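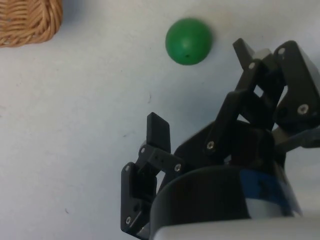 **Juggling for grown-ups – talk notes, library evening, 25 October 2020**

(Slides off for the first bit. Walk on juggling if hands are steady.)

Hello, thanks for coming out! Ask who has tried juggling. Then ask who gave up inside ten minutes. Most hands will go up twice, mine would have too – I gave up at nine, at fourteen and again at thirty.

**How I got hooked**

- Jianguo Liao's Brukness workshop in June. Community hall, terrible echo, best weekend of my year.
- He had us throw one ball for a whole hour. I was furious for the first half and grinning by the end.
- Story about the tea urn (keep it short this time).

**One ball, then two**

Throw from the elbow, to eye height, and let it land in the other hand. Don't look at your hands. Your favourite hand will show off and the other will sulk, so start every second throw with the sulky one.

With two balls, people pass the second one straight across. Everybody does it! Say "throw, throw, catch, catch" out loud. Get the room to chant it with me, louder than they want to.

DEMO: two balls, slowly, then the wrong way so they can see the difference.

**Three balls**

Same thing with one more throw. Aim for three catches and stop on purpose. Then four. My own log from last winter, if there's time:

- first week: 11 catches, beside myself
- a month later: stuck under 200
- the night I passed 300 and woke the dog
- best run so far: 1,134, kitchen, radio on

Pause here, let them laugh at the dog.

**Things people ask**

*What should I buy?* Beanbags to start with, they stay put when you drop them. Smooth round balls are lovely later on, but they roll under the fridge. Rice in a sock is fine.

*Where do I stand?* Facing a bed or a couch. Saves your back, and facing a wall stops you walking forward.

*Am I too old?* The Akuvholm club has people who started in their seventies, and one of them has moved on to clubs – I'm still scared of clubs.

**Finish**

Beanbags are in the box by the door, borrow a set and bring them back next month. Leave 15 minutes for everyone to have a go. Move the chairs first!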